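Folding Denim: A Report on One Pile of Laundry
Textiles and Household Studies, Term Project
Group members: Réka Magyar, Vaughn Wojcik, Triin Liepiņa
Supervisor: Krisztina Sárközi
Submitted June 28, 2021

1. Why denim

Our first proposal was about fitted sheets. Ms. Sárközi returned it with the word "ambitious" underlined, and we took the hint. Denim was Vaughn's idea. He owns a lot of it and folds none of it, so he counted as both researcher and test population.

The question we settled on was whether the way you pick up a pair of jeans or shorts changes how tidy the fold ends up. The textbook gives this topic 6 lines, most of them about ironing.

2. Materials

The garments came from our own drawers and from a bag Triin's aunt had been meaning to donate. We wanted a mix of weights and washes, and we wanted things that had been worn. New jeans are stiff enough to fold themselves, more or less, and hold a crease out of pure stubbornness. 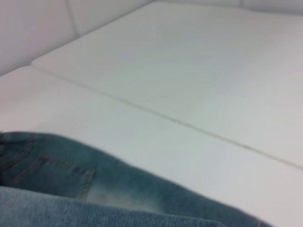
Worn denim is another matter. The faded parts have usually had the most rubbing and go soft first, while the seams and pockets stay thick. Fold across a back pocket and you get a lump. Fold beside it and you get a smaller lump, plus a leg that no longer lines up with the other leg. We wrote both down as "lump" until Réka made us add a column for size.

3. Method

Every garment started in a heap. We tried two pickups. In the first, you take the waistband at both sides and let the rest hang. In the second, you grab whatever is closest, which Vaughn calls the natural method. After the pickup we lowered the garment to a flat surface, smoothed it once and folded it in half lengthwise, then in thirds.

We allowed 80 seconds per garment. This was generous for shorts and an insult to the wide-leg jeans.

4. Shorts

We expected shorts to be the easy part. They have less leg to go wrong, but they also have less weight to pull the fabric straight, so whatever bunching is there at the pickup tends to stay there. 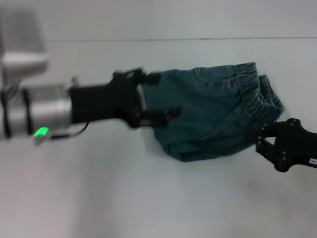 Figure 2. Denim shorts held at both ends above the white tabletop, with the fabric still bunched.

Pulling harder on the ends straightens the top edge and does very little for the rest. A small shake before lowering worked better for us. Triin's shake was much better than Vaughn's, and we have no column for that.

5. Findings

The waistband pickup gave the tidier fold on nearly every long pair. For shorts the gap was narrower, and on one pair the natural method won outright. Vaughn has asked that this be recorded, and it is.

Stacking was harder than folding. A stack of 7 leaned badly whenever the pockets all sat on the same side, so we turned every second garment around.

6. Problems and further work

We lost part of one session to an argument over whether a cuff should be unrolled first (we unrolled them). We also never agreed on a definition of "tidy", and Réka's scores run lower than everyone else's throughout. In July we would like to repeat the shorts with a second scorer who hasn't met any of us. The fitted sheets proposal is still in the folder.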